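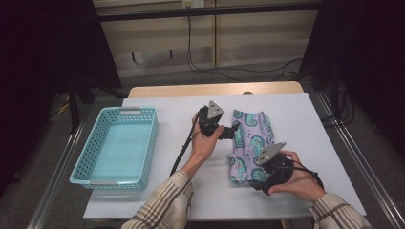 Folding practice at the bench: patterned cloth, basket to the left.

Teaching the folding job by hand
Reading time: 3 minutes
Search this site Go

At Flolov our pressers and folders are now the ones who teach the folding cell, and I love how quickly they've taken to it! Mirjam Gisler had folded linen by hand for years before her first session in July. Try it her way.

1. Put the basket on your left and drop the cloth in a heap. Don't smooth it out first.
2. Take a gripper in each hand and let the cables run down clear of the cloth.
3. Fold at your normal pace, then lower the piece into the basket. 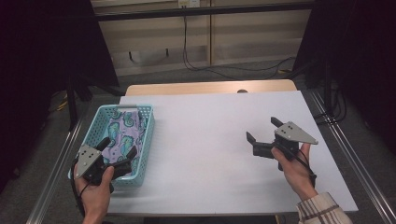 4. Open the jaws fully before you lift away, or you'll drag a corner back out with you.
5. Stop after 21 folds and swap with a colleague. Wrists get tired sooner than you'd think.

The job does change. There's less standing at the long table and more talking about why a fold goes wrong (brilliant talks, some of them). Log your session as teaching time, so it's paid at the higher rate.

Related
Labelling bad folds at Cakell
Shift swaps and the Pichler line
Getting started with Itora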